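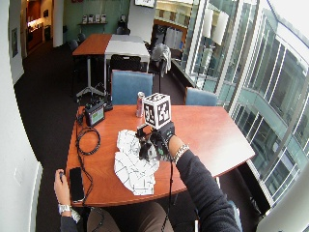 Several operators on the second shift asked whether the new cells mean fewer hours for them, and whether the hand work they do at the demonstration table will count as production time. The answers follow, with the other questions sent in since September.

Automation at Proltomus: Questions from Staff

Will my hours change?
Contracted hours stay as they are through the current agreement. Shift start times on the packing side move 30 minutes earlier when the Skatia cells go live. Overtime is likely to drop in packing and rise in setup.

Does time at the demonstration table count as production time?
Yes. Enter it under code 18. It is paid at your normal rate, shift premium included, and is left out of your pick rate.

What happens at the table?
You handle parts and test objects by hand while your movements are recorded. Cubes printed with square markers give the software a known shape to track. Work at your normal pace. A slow, careful demonstration is less useful to the planning team than an ordinary one.

Do I have to take part?
No. Demonstrations are open to anyone who has finished the short induction. Declining is not noted in your file and has no effect on assignments.

Who can see the recordings?
The automation group and the integrator, Llorente. Supervisors do not have access. Recordings are stored under a session number and are not used for performance review or discipline. To have a session deleted, send the number to the automation desk.

Which jobs are being automated first?
Carton loading and tray transfer on lines 1 and 2. Kitting, rework and final inspection stay manual. Elo, the scheduling software, will assign work to both the cells and the manual stations — the screens at each station will look the same as they do now, with one added column for cell status.

How fast are the cells?
Rated output is 900 trays per shift. Expect less during the first weeks, as changeovers are still being tuned.

I work on line 1. What will I be doing?
Most line 1 staff move to cell attendant or kitting. Attendants load magazines, clear faults and run changeovers. The attendant course takes 5 days, on paid time, and ends with a practical check. It can be repeated once.

Does the attendant role pay more?
It is one grade higher. The new rate starts on the first shift after the practical check is passed.

Can I enter a cell to clear a jam?
Only after requesting a stop and waiting for the gate to release. Do not reach through the tray opening. If the gate does not release, call maintenance — do not reset the controller yourself.

Where do I send a question that is not listed?
Use the form at the automation desk or ask your shift lead for a paper copy. Replies are added to this page.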